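Aprender pela mão de quem mostra

A primeira coisa que se ensina a quem chega à sala de demonstrações da Clarnholm é a parar. Larga-se o comando, o braço fica onde está, respira-se e recomeça-se. Lukian Hordiienko, que coordena o trabalho de teleoperação, diz que as piores gravações vêm de pessoas que tentam corrigir um erro à pressa.

A sala ocupa um antigo armazém de tecidos e tem pouco que ver com uma fábrica. O posto mais usado é uma cozinha de brincar com lava-loiça, fogão e bancada de madeira. O operador senta-se de lado, segura um comando que reproduz os movimentos da mão e desloca a garra até ao objeto. Cada tentativa, do primeiro movimento à posição final, fica registada: imagens, posições das juntas, abertura da garra. A isto chamam uma demonstração.

O projeto, com o nome interno de Fludivia, pede 400 demonstrações por tarefa. As tarefas escrevem-se numa frase curta, como se fossem pedidos feitos a uma pessoa: põe a taça ao lado da panela, tira o pano da taça, leva a panela para o outro bico.

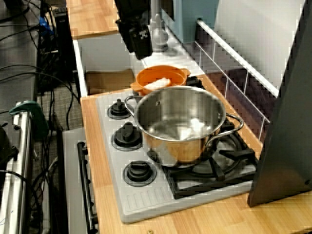
Uma sessão dura 40 minutos, seguida de uma pausa obrigatória. Hordiienko começou com turnos mais longos e abandonou-os ao fim de um mês, quando reparou que a qualidade caía sempre na mesma altura. O cansaço aparece primeiro nos pulsos e só depois nas imagens, em pequenas hesitações antes de fechar a garra. Um modelo treinado com essas hesitações aprende também a hesitar.

Há duas maneiras de mostrar uma tarefa. Na primeira, a pessoa pega no próprio braço do robô e conduz-o pelo percurso, com os motores a ceder ao toque. É intuitiva e serve bem para movimentos largos, mas a mão do operador aparece nas imagens e tapa o que interessa. Na segunda, por comando remoto, as mãos ficam fora de campo e o operador vê mais ou menos o que o robô vê. Demora mais a aprender. Os operadores novos precisam de 3 dias até as gravações deles serem aproveitadas, e durante esse tempo trabalham quase só com a taça.

A taça é considerada um objeto fácil. Tem bordo, é leve e perdoa uma aproximação torta. A panela é outra conversa: o metal polido devolve reflexos de tudo o que está à volta, e as asas em arco obrigam a decidir cedo por que lado se vai. Dois operadores raramente decidem da mesma forma. Durante algum tempo a equipa tentou impor um único método, com instruções impressas e afixadas na parede, e depois desistiu. Hoje aceita-se a variação, desde que o gesto seja limpo e a tarefa acabe como a frase manda.

Entre tentativas, mudam-se as coisas de sítio. Um objeto que começa sempre no mesmo ponto ensina ao robô apenas esse ponto. Por isso a panela roda um pouco, a taça avança ou recua, e o que está lá dentro também vai mudando.

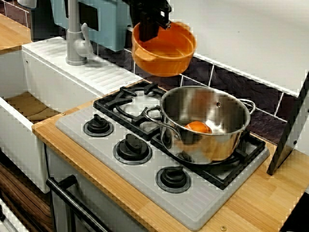

A garra segura a taça laranja pelo bordo, por cima da parte de trás do fogão de brincar.

Ao fim da tarde, as gravações são revistas por alguém que não as fez. Quem revê marca o início e o fim de cada tarefa e rejeita as que não servem. Numa boa jornada aproveitam-se 80. As rejeitadas não se apagam: vão para uma pasta à parte, a que a equipa deu o nome de Mazandarani, e são usadas para ensinar o sistema a reconhecer quando uma ação correu mal.

A Tundar, que financia parte do trabalho, gostava de ver tarefas mais próximas de uma cozinha verdadeira, com água e loiça de tamanho normal. Hordiienko prefere esperar. Quer primeiro que o robô faça sozinho, e sem ajuda no comando, as tarefas que já lhe foram mostradas, incluindo as da panela. Em setembro começa o próximo grupo de operadores, e a primeira manhã será passada a aprender a parar.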